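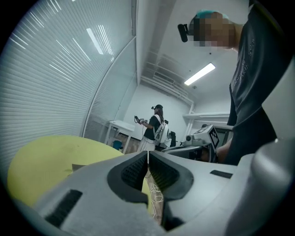 Potport Public Speeches: Read Me First

Welcome, and thank you for stopping by! This folder holds 48 speeches given at town anniversaries and thank-you gatherings in Potport and Lanumbridge, typed up as plain text (one speech to a file, with the speaker's office on the top line).

Known gaps

The Falgate speeches from November are missing their last 2 pages, sadly. If you have copies tucked away, do please write to Kenna Mackay, who would love to see them.

Last updated 29 March 2009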